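Home Support Tickets Knowledge Base Downloads Status Sign in

Zikitz Stock Counter – sync stops overnight, counts wrong in the morning

Status: Resolved
Product: Zikitz Stock Counter, server edition
Site: Skallwood warehouse and packing room
Priority: Normal
14 replies 3 followers Share

Original report

We run Zikitz at the Skallwood site for stock counts. Since the November update the nightly sync starts on time but does not finish. In the morning the packing room list shows old quantities, and pickers go to shelves that are already empty. The log has the same line every night:

sync: batch 17 timed out, retry limit reached

Nothing after batch 17 gets written. Batches 1 to 16 are fine. We have 3,000 items in the main list. Restarting the service and running the sync by hand in daylight works every time, so the morning shift has been doing that as a stopgap.

Already tried: restarting the server, reinstalling the update, clearing the cache folder, changing the network cable. No difference.

Reply from support

Thanks for the report. Please send the full log for one failed night and one good manual run. Also let us know what else is scheduled on the same server between midnight and 5 a.m. Backups are the usual cause when a job fails at night and passes by day.

Reply from site

Logs attached. The backup runs at 1 a.m. and the sync at 2 a.m. The backup log says it is done by 1:40. We moved the sync to 4 a.m. last night as a test and got the same timeout on the same batch.

Reply from support

That rules out the backup. The batch number not moving is useful. It points to the data in that batch or to something the batch has to call. In your item list, batch 17 is where the Lilar supplier items begin. Those items pull a price from the Lilar price service before they are saved. Please turn off "Update supplier price on sync" for Lilar only and leave the rest as it is.

Reply from site

Turned off. Sync finished last night with no errors. Counts were correct this morning. We do need the prices though, so this can't stay off for good.

One separate thing while we have the ticket open. The table by the packing room terminal is also where people put their drinks, and we would like to order a sealed keyboard for that spot. Is there a model that works with the terminal? The scan keys need to keep working.
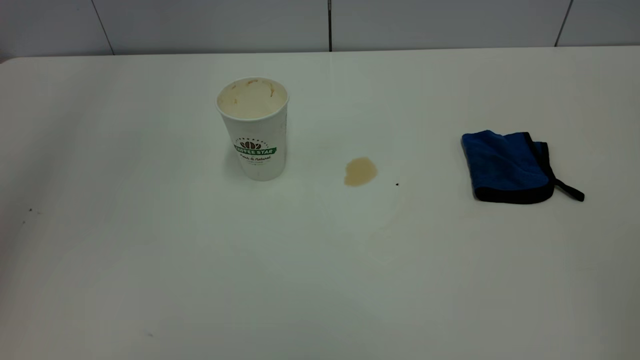 Packing room: paper cup, small tan spill and folded blue cloth on the white table.

Reply from support

Any USB keyboard with a full row of function keys will work. The scan keys are mapped to F5 through F8 and can be changed under Settings, Terminal, Keys. We don't stock keyboards ourselves. If you change the mapping, sign out and back in or the old keys stay active.

On the sync: we checked the Lilar price service. It limits each customer to 800 requests in one run at night. During the day there is no limit, which matches what you see. Before the November update the sync asked for prices in groups, so you never got near the limit. The update changed this to one request per item. That was a mistake on our side – the grouped setting is still there but is now off by default.

To turn it on:

1. Stop the sync service.
2. Open the file suppliers.cfg in the program folder.
3. Find the Lilar section and change group_requests=no to group_requests=yes.
4. Save the file and start the service.
5. Turn "Update supplier price on sync" back on for Lilar.

Make a copy of the file first. An extra space before the setting name will cause it to be ignored without a warning.

Reply from site

Done. The first night failed again with the same line. Then we saw there was a second suppliers.cfg in the old install folder and we had edited that one. Corrected this afternoon, will report back.

Reply from support

Yes, the old folder is left behind if the server was upgraded from version 3. It is safe to rename it. The path in use is printed in the first few lines of the log when the service starts.

Reply from site

Three nights in a row with no errors. Prices and counts both right. The old folder is renamed. We have put the sync back to 2 a.m. and the morning shift has stopped running it by hand. Fine to close.

Reply from support

Closing. The next update will set grouped requests back on by default. Your edited setting will be kept when you install it.

Resolution: grouped price requests turned on for the Lilar supplier in the active suppliers.cfg.

9 people found this helpful 2 comments

Related tickets

Sync log shows "retry limit reached" on first batch
Georgiev label printer skips every second label
Moving Zikitz to a new server
Supplier prices missing after upgrade from version 3
Changing scan keys on a shared terminal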